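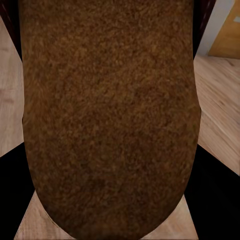 Materials and finishes: changes to the surface library

The November 2022 release of the Histuseck surface library is now on the shared drive and replaces the May set in full. Projects already in progress at Gurngate may stay on the older set until handover. New projects should start on the current one, and the two should not be mixed in a single file, as the naming has changed and duplicates will load without a warning.

The main change is to scale. In the May set, each surface carried its own repeat length, entered by whoever made it. Some were in millimetres, some in metres and a few in nothing that could be traced. All surfaces now repeat at 2,000 mm unless the name ends in S, in which case the repeat is 256 mm. The S group covers small fittings, upholstery and anything normally viewed from less than arm's length. 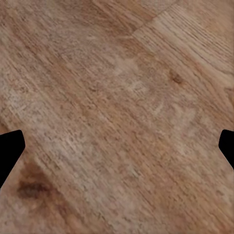 Grain direction is now fixed as well. Every timber surface runs along the long axis of the part it is applied to, and rotation is set on the part, never in the surface. Older joinery models that were corrected by hand will therefore turn through a right angle when relinked. Check doors and drawer fronts first. Worktops have mostly come through without trouble, but mitred corners need looking at one by one.

Colour values have been measured again from the physical sample boards. The old readings were taken under the ceiling lights in the print room and came out too warm. For the pale neutrals, no channel should now exceed 235 before lighting is applied. Anything brighter loses its texture in daylight views, and the loss cannot be recovered afterwards by lowering the exposure.
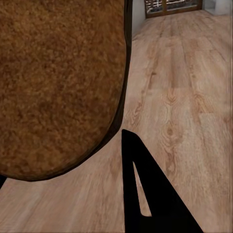 Fabrics have been cut back. The wool and felt groups had grown by copying, and many entries differed only in name. Where two were the same within the limits of the screen, the older name has been kept and the newer one removed. A list of removed names and their replacements is in the release folder as a text file. The Jitaru contract range is unaffected — its names follow the supplier's order codes and should be left as they are.

Depth maps are supplied at 2 levels, low and full. Use low for anything that will be seen across a room. Full depth on carpet and other pile surfaces adds a great deal to render time and tends to produce crawling edges in walk-throughs. If an edge crawls at low depth too, turn the map off and rely on the colour layer.

Known faults in this release:

Cork and pressed board show a faint line at the join when the part is curved. Shifting the start point hides it on most parts.

Dark edge strips come out too glossy under the evening lighting preset. Reduce the shine on the part by a quarter for now.

The Tekulport exporter drops the S ending from names, so small surfaces arrive at the large repeat. Rename after export until the next update.
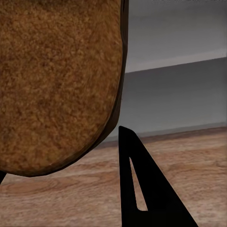
Reporting faults

Send reports to the library inbox with the surface name, the project number and the lighting preset in use. Attach the part file if the fault only appears on one shape. Reports that give only a screen grab go to the bottom of the list.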